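Automated basket picking at a store: what happens to the people on the picking shift?

Posted in Workplace and Shift Work, July 9, 2026

Severyn Kushnir

I run the order desk at the Camwood store. Management has confirmed that a robot cell will take over part of the online order picking in November. The cell holds a hand basket by its handle, carries it between stations and sets it down at packing. We have 11 people who pick and pack today, all on hand baskets and carts.

The notice says "roles will be adjusted" and gives no detail. I need to write the new rota. Specifically:

Which tasks stay manual after the change?
Do pickers need separate training to work next to the cell, or is the general safety course enough?
Does the hourly pick target still make sense if the walking is removed?

Replies from people who have been through it are preferred. I already have the vendor brochure.

didenko_ops

Depends on the contract. Ask HR.

Illia Kravchuk

We went through this at the Hukness site with the Zinska cell. Answers in your order.

Manual tasks. Anything fragile, anything loose, substitutions, and all exceptions. The cell moves baskets. It does not decide what to do when an item is out of stock or a lid has come off. Exceptions were a side job before the change and are now a full position on every shift. Put that position on the rota by name, or it will fall to whoever stands closest.

Training. The general course was not enough for us. Everyone who enters the marked area does the cell course, and two people per shift are trained to clear a stopped basket and restart. If only one is trained, that person cannot take a break. We learned this in the first week.

Targets. Drop the old number. Ours was 100 lines an hour, and a large share of that effort was walking. With the walking gone, people stand in one place and repeat the same reach. Shoulder complaints went up until we rotated stations. We now rotate every 11 minutes at the busiest station and once an hour elsewhere. Measure completed orders per shift for the whole team. Individual line counts mean little when the cell sets the pace.

One item you did not ask about: pay grade. Clearing faults is technical work, and at our site it was first assigned at the picker rate. It took 5 months to correct. Get it in writing before November.

Severyn Kushnir

Thank you, this is usable. Two follow-ups. Who decides when a basket is overfilled, the packer or the cell? And did you change the baskets?

Illia Kravchuk

The packer decides. The cell has a weight limit but no opinion on how the load is arranged. Tall containers go against the side wall and nothing rests on the handle.
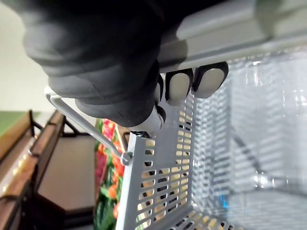 On the second point, we kept our baskets but took the worn ones out of use. A handle that does not swing freely causes more stops than a heavy load does. Someone has to check them at the start of the shift, so add ten minutes to the rota for it and make it paid time.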